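Seating Order

Rhonda Chan wrote the board up as maple, a few seams, no warp.

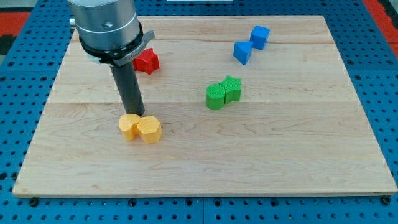 Pelletier wanted the tolerance first. She gave it to him: 2 mm between the yellow cylinder and the yellow hexagon, less if they touched. The red star had no assigned position.

"It had one in September," he said.

"Your daughter assigned it."

He read the old sheet again. Nathalie's figures slanted left, and she had crossed her sevens. Star, rear, clear of the pair. Load 600 g, not tested.

"Leave it where she put it," Pelletier said.

Rhonda entered the position in ink and initialed the line.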